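Margaritis > Posts > Thread

Feb 5, 2026
by Vija Jankauskaitė

ok so the cushion job broke again and I need to vent for a few posts

Setup for anyone new: I work on the Plummont home-help sim. Living room, sofa, green cushion. The robot drives up, picks up the cushion, done. We run it in big overnight batches, 1000 tries a go.

Last night 23 of them ended with the arm pushing down into the seat and just... continuing to push. No grasp, no stop. In sim that costs me a log file full of red. On a real arm with a person sitting next to it, it's an incident report.

First guess was contact force. Wrong! The force numbers were fine right up to the seat. The stop signal was being sent, and the arm side was throwing it away as a duplicate.

Why a duplicate? The planner sends a "slow down" and then a "stop", and if they land too close together they get the same ID. So the second one gets dropped. I wrote that ID code myself last May so I get to be mad at me.

Same sim room, four views:

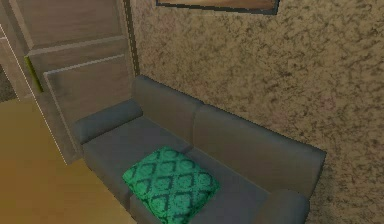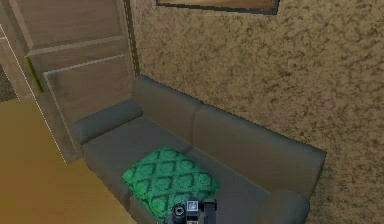
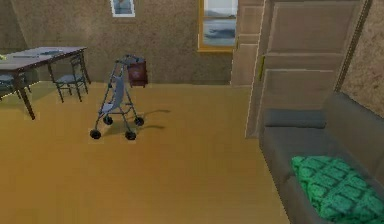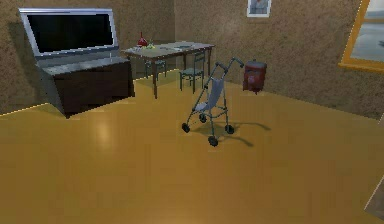
Plummont living room, simulated. Gripper over the green cushion in the second one.

The bit that bugs me most is we had a check for this. It looks for the arm moving after a stop. But it only starts its clock when the arm says "got it" - and the arm never said got it. So the check sat there happy all night.

Fixes so far: every stop gets its own ID, no sharing. And the check now starts when the stop is SENT. 2 lines for the first one, most of an afternoon for the second.

Rerunning the bad seeds now. First 3 came back clean, rest are still in the queue behind somebody's giant Pallbridge job (you know who you are)

Also asked the Vilport folks to look at their branch, they copied my ID code over before the holidays. Sorry Vilport

If you have a watchdog that waits for an ack before it starts counting, please go look at it today. Mine passed review with two people reading it

will post the rerun numbers under this when they're in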